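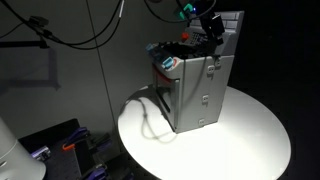 A reader wrote to me that I should stop counting the price of the tablets only, and she is right. When my mother got her diagnosis of rheumatoid arthritis, I made a table of what we pay. The medicine was 400 in the first year, and I thought this is not so bad.

But I did not write down the bus to the clinic in Didside, or the Thursday mornings when I don't work and nobody pays me. Now I put everything in, also the special shoes and the blood tests. The sum is 1,530, and the year has still 3 months to go.

The insurance gives back a part, but only after a long form, and the last one they returned to me for a missing stamp. If you have the same illness at home, please keep the bus tickets too. I will write again in December, when I have the full year.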